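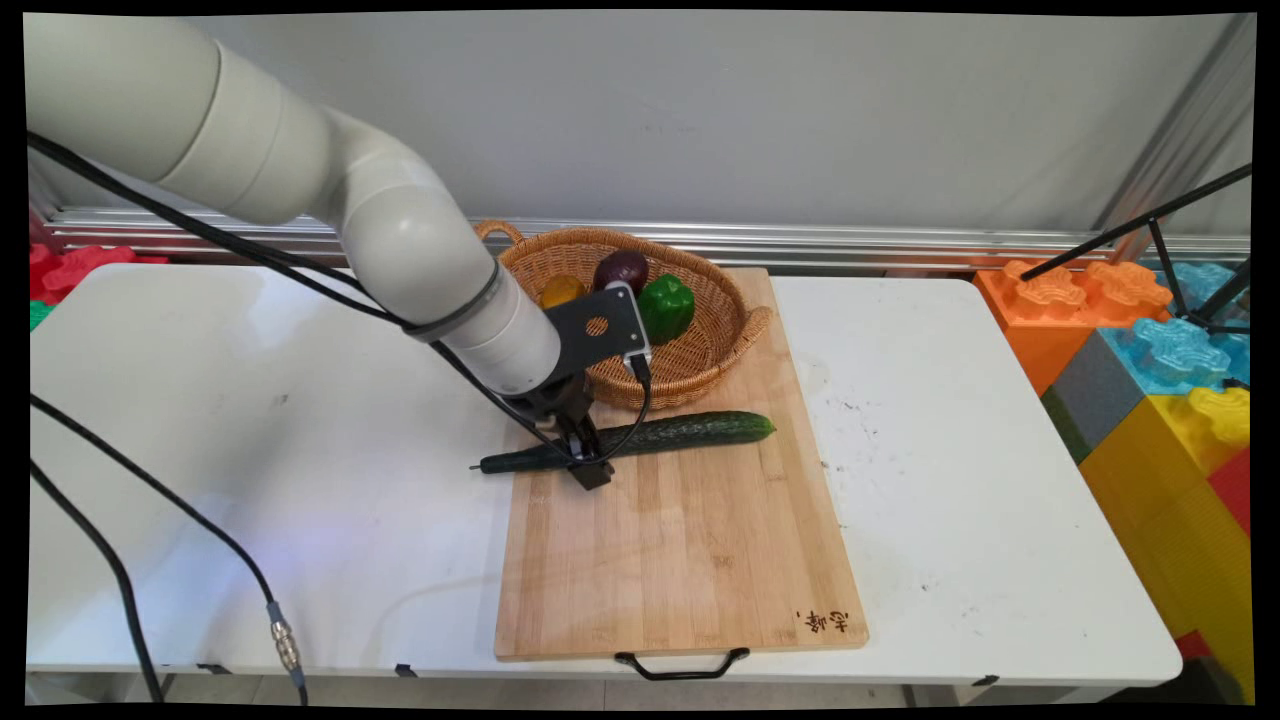 Cucumber salad is what I make when it's too hot to turn the oven on, and in August that is most nights. I buy the long bumpy kind when I can get them. The skin is thinner than on the waxed ones at the supermarket, so I don't peel it. The one on the board is longer than the board can handle if you lay it flat across, so it goes on at a slant and the stem end still hangs over the left edge. I cut that end off first. The green pepper and the purple onion stay in the basket until the cucumber is done.

I slice it thin, put it in a colander with a spoonful of salt and leave it for 20 minutes. Then I squeeze it by the handful over the sink. I used to skip this and the dressing always went watery by the time we sat down.

The onion gets cut in half and only one half goes in, sliced as thin as I can manage. The pepper I dice small. Dressing is 2 tablespoons of rice vinegar, one of oil, a pinch of sugar and black pepper. No more salt until you've tasted it.

I've had the same Bergmann knife for years and it does all of this fine. I did try a Plavar slicer last summer and it was quick, but washing it took longer than the slicing, so it went to my sister.

It keeps until the next day in a covered bowl. After that the onion takes over. On Saturday I'm making a double batch to take to a cookout, and I'll probably add dill if the garden has any left.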